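November 4, 2023. Kitchen notes, chopstick finish, continued.
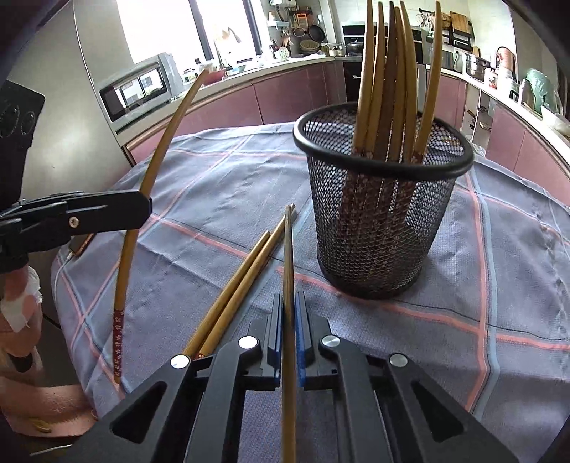

Went back over the wooden chopsticks with Yupin Sombatkul, who has been eating with one set or another since we moved into the Hesville kitchen. Her complaint is the same as in my last entry: the narrow ends go dull and a little furry once they have been through enough washes. We are keeping the set in the black wire-mesh holder on the round table, narrow ends up, dark red flowered handles down. One in there is noticeably darker than its neighbors. I want to know if that is the oil or the wood. My guess is the wood, but I didn't write down which ones got the second coat, so I can't say.

Oil and sanding, for the record:

- 400 grit on the bare part only, with the grain, light pressure
- wipe with a barely damp cloth, let stand until the grain comes up, sand again
- Munteanu oil, three thin coats, a night between each
- nothing on the painted handles

Grigore Coman asked why I stop short of the handles. The last time I ran oil up over the pattern it stayed tacky for days and picked up lint. If he wants to try it on one of his own he can, and I'd like to see it.

Storage. The mesh beats the old ceramic crock. Air gets in at the sides and the crock always had a damp ring in the bottom. One drawback is that a chopstick will sometimes lean out away from the bunch and catch a sleeve when somebody reaches over the table. A narrower holder would cure that but then they would sit too tight to dry. Leaving it as is for now.

Drying order, since we got this wrong in the first round: towel first, then flat on the rack, then into the holder. Going straight from the sink to the holder sends the water down into the handles, and that is where the paint lifted on the old Grineo pairs. I threw two of those out.

Tablecloth: the plaid one stays on. Yupin tested a drop of the oil on the hem and it left a mark after washing, so all oiling happens on the bench over newspaper. No exceptions for quick touch-ups.

Cost so far is 450 for oil, paper and the replacement pairs from Irkthorpe. Grigore has the receipts. The oil can is nearly half full and should see us through December.

To do:

- pencil a small mark on the butt end of anything that gets an extra coat
- weigh one pair before and after a soak (kitchen scale may be too coarse, ask Grigore about the small one)
- Yupin to use only the three-coat ones for noodles and report on grip
- look at the tips again in December and compare with an unoiled pair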